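Sim-only grasping paper from the Mallcombe group: worth the bother?

Forum: Manipulation and Grippers > Papers and Results

dampsprocket
Has anyone else read the Mallcombe thing on wrist-camera policies? Short version: they train a grasping policy entirely in simulation, and before each rollout they swap the backgrounds for the dullest surfaces they can think of. No kitchens, no clutter, no tasteful fruit bowls. They call the method Umemar, which I assume stands for something and which I refuse to look up.

The claim is that 200 demonstrations with boring backgrounds beat 3,590 with pretty ones when you move to a kitchen the policy hasn't met. I have spent most of a year modelling pretty ones, so you can imagine my mood.

tolerable_torque
I read it on the train. The comparison isn't as daft as it sounds. Both sets get the same number of training steps, so the big set is seen fewer times over. Whether that's fair depends on which set you spent a year building.

dampsprocket
Noted, thanks.

I got their code going last night anyway. It took 27 tries, most of them my own fault, one of them a missing comma in a file called final_final. I've put up a wrist view from my rerun, fingers open and nothing between them. Large plain grey surface, one strip of brown marbled panel down the left, and that's your lot for scenery.

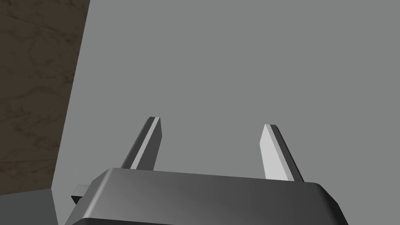 Buppha Sangkhawat reckons the backgrounds are a red herring and the gain comes from fixing the camera to the wrist. Her reply on the mailing list was that if the fingers always turn up in the same place, the policy gets a free ruler, and you could wallpaper the rest with whatever you fancied. She wants the same test with a camera on a stand.

gusset_plate
She's right and I said so in September, in the thread that got locked.

tolerable_torque
It got locked because of what you said about suction cups.

gusset_plate
I stand by it.

On the paper, though: look at the table at the back. They do have a fixed camera run. It's one line, in small type, and the gap between plain and pretty shrinks to next to nothing. If I'd found that I would have put it on page one. They put it after the acknowledgements.

dampsprocket
I missed that completely. In my defence it's below a full-page diagram of a box with an arrow going into another box.

Marisol Contreras
Hello, second author here, somebody sent me the link. The fixed camera run used 50 demonstrations, not 200. We ran out of time on the cluster and put in what we had. It does say so in the caption, but I agree it's a mean place to hide it. I wouldn't draw anything from that line in either direction, and I'd include the people drawing my conclusions from it.

The full run is queued. We are behind the Tsai project, who have apparently decided to simulate every grain in a bag of rice.

gusset_plate
Fair enough, and thanks for turning up. I still think the title oversells it. "Less Is Enough" is a lot to hang on one gripper with parallel fingers.

Marisol Contreras
The title was voted on. I lost.

pip_underhill
Newcomer question, sorry. If the wrist view is mostly grey, how does the policy know where the table stops? I tried something like this with the Grultura scenes and my arm kept trying to grasp the worktop.

tolerable_torque
Mine did that for a month. Check your depth scaling first. If you trained in metres and you're feeding it millimetres, it will have strong views about worktops.

pip_underhill
It was millimetres. Thank you. I'm going for a walk.

dampsprocket
I'll do the camera-on-a-stand version with the full 200 and post the numbers whichever way they fall. If the pretty kitchens win, I'll be unbearable for a bit. I've already modelled the stand. It has a nice little tray on it.

gusset_plate
Take the tray off.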